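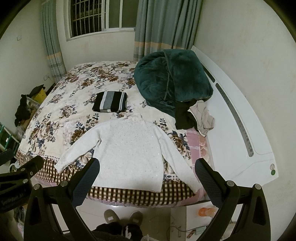 의류 접기 작업 수집 기준, 시작 상태를 어디까지 맞춰야 하나요

작성자: 접기반장
핸드헬드 그리퍼로 가정집 침실에서 의류 접기 데이터를 모으고 있습니다. 저희 팀은 Burville 작업 지침 2판을 기준으로 쓰는데 시작 상태 항목이 애매해서 의견을 구합니다.

지침에는 "대상 의류 한 벌을 평평한 면에 펼치고 소매를 몸판 바깥으로 뺀다"라고만 되어 있습니다. 주변 물건에 대한 말은 없습니다. 첨부한 것처럼 흰 니트를 침대 위에 펼쳐 놓고, 목선 바로 위쪽에 접힌 줄무늬 옷이 있고, 오른쪽에는 짙은 녹색 담요가 뭉쳐 있는 상태를 정상 시작으로 봐도 되는지요. 검수 쪽에서는 절반 정도가 반려 의견입니다.

작성자: qa_mint
저는 반려 쪽입니다. 대상 옷과 다른 옷의 간격이 너무 좁습니다. 몸판을 위로 접든 소매를 안으로 넣든 그리퍼가 줄무늬 옷을 건드릴 가능성이 있고, 건드리면 그 회차는 작업 두 개가 섞인 기록이 됩니다. 저희는 대상 의류 둘레에 손 한 뼘을 비우라고 규정해 두었습니다.

밑단이 침대 앞쪽 가장자리로 넘어가 있는 것도 지침의 "평평한 면"에 안 맞습니다.

작성자: 서랍셋째칸
한 뼘 규정은 탁자에서 찍을 때 이야기 아닌가요. 침대 작업은 원래 이불 무늬도 있고 담요도 있습니다. 다 치우고 찍으면 가정 환경 데이터라고 부를 이유가 없습니다.

접힌 옷이 근처에 있는 건 오히려 자연스럽습니다. 빨래 개는 사람은 갠 옷을 옆에 둡니다.

작성자: qa_mint
옆에 두는 건 괜찮습니다. 문제는 목선 바로 앞이라는 점입니다. 담요는 저도 문제 삼지 않습니다. 오른쪽 머리맡 가까이에 있고 작업 범위 밖입니다.

작성자: lowtorque
밑단은 판정을 나눠서 해야 합니다. 저희가 쓰는 표는 이렇습니다.

전체가 면 위에 있음: 통과
밑단이나 소매 일부가 가장자리를 넘음: 통과, 메타데이터에 "가장자리 걸침" 표시
몸판 절반 이상이 넘음: 재배치 후 다시 시작

니트는 무게 때문에 걸친 부분이 아래로 당겨질 수 있어서 표시는 꼭 남깁니다. 장식이 달린 옷도 따로 표시합니다. 이 니트는 앞면에 스팽글인지 비즈인지 작은 장식이 흩어져 있으니 "표면 장식 있음"에 해당합니다. 패드에 걸려서 올이 나가는 사고가 있었고, 그 뒤로 장식 있는 옷은 손가락을 닫는 속도를 낮춥니다.

작성자: 접기반장
장식 표시는 저희 쪽에 없는 항목입니다. 추가하겠습니다. 속도는 작업자가 손으로 조절하나요, 아니면 기구에서 제한을 거나요?

작성자: lowtorque
손으로 합니다. 교육 때 장식 없는 옷과 있는 옷을 번갈아 연습시킵니다. 기구에 제한을 걸어 봤는데 작업자가 답답해서 손목을 더 쓰게 되고 궤적이 나빠졌습니다.

작성자: 나사하나더
저는 옷보다 바닥을 보겠습니다. 침대 근처 바닥에 주황색 병이 놓여 있고 오른쪽 아래로 얇은 케이블이 지나갑니다. 작업자는 슬리퍼를 신고 있고요. 접기 작업은 침대를 따라 옆으로 한두 걸음 움직이게 되는데, 시선은 계속 옷에 있습니다. 저라면 시작 전에 멈추고 치우게 합니다.

시작 상태 지침에 왜 안전 항목이 빠져 있는지 모르겠습니다. Burville 2판에는 별지로 있는데 현장에서는 별지를 안 봅니다.

작성자: 서랍셋째칸
케이블은 동의합니다. 병은 침대 쪽에 붙어 있는데 그것까지 치우라고 하면 현장에서 점검표를 형식으로만 체크하게 됩니다. 저희 2월 수집분이 그랬습니다. 항목이 12개였는데 전부 "예"로 들어왔고 그중 117건은 영상과 맞지 않았습니다.

작성자: 나사하나더
항목이 많아서 생긴 문제와 항목 내용이 틀린 문제는 다릅니다. 바닥 항목은 한 줄이면 됩니다. "발 디딜 범위에 케이블, 용기, 옷 없음."

작성자: 패드교체주기
Marchetti 쪽 프로젝트에서 3060회차를 검수했던 사람입니다. 참고로 적습니다.

주변 물건은 고정 거리로 정하지 않았고 "작업 중 대상 의류가 지나갈 영역"으로 정했습니다. 니트를 세로로 반 접고 소매를 넣는 순서라면 목선 위쪽은 거의 안 씁니다. 밑단을 목선까지 올리는 순서라면 그리퍼가 목선을 넘어가기 쉬우니 줄무늬 옷을 옮겨야 합니다. 접는 순서를 먼저 정하지 않으면 이 건은 결론이 안 납니다.

그리고 패드 상태도 시작 점검에 넣으세요. 메시 패드는 니트 보풀이 끼면 미끄러집니다. 저희는 600회차마다 교체했고, 보풀 제거는 의류가 바뀔 때마다 했습니다.

작성자: qa_mint
영역 기준은 좋은데 검수자마다 영역을 다르게 그립니다. 저희도 해 봤고 판정이 갈려서 한 뼘으로 돌아왔습니다. 저는 계속 한 뼘을 권합니다.

작성자: 패드교체주기
검수자에게 순서별 예시 그림을 주면 줄어듭니다. 없어지지는 않습니다.

작성자: 접기반장
의견 감사합니다. 저희 팀에는 우선 이렇게 올리려고 합니다.

접는 순서를 작업 설명에 명시합니다. 밑단을 목선 쪽으로 올리는 순서면 목선 위 한 뼘을 비우고, 나머지 순서는 대상 의류와 닿지만 않으면 통과로 합니다. 가장자리 걸침과 표면 장식은 메타데이터에 표시합니다. 바닥 항목은 나사하나더 님 문장을 그대로 쓰겠습니다.

이미 찍은 회차는 반려하지 않고 표시만 소급해서 넣을 생각입니다.

작성자: qa_mint
소급은 반대합니다. 목선 쪽 접촉이 있는 회차는 영상으로 확인해서 따로 빼 두세요. 나중에 섞이면 못 찾습니다.

작성자: 접기반장
접촉 회차 분리는 하겠습니다. 수요일 검수 회의에서 정해지면 수정한 점검표를 이 글에 올리겠습니다.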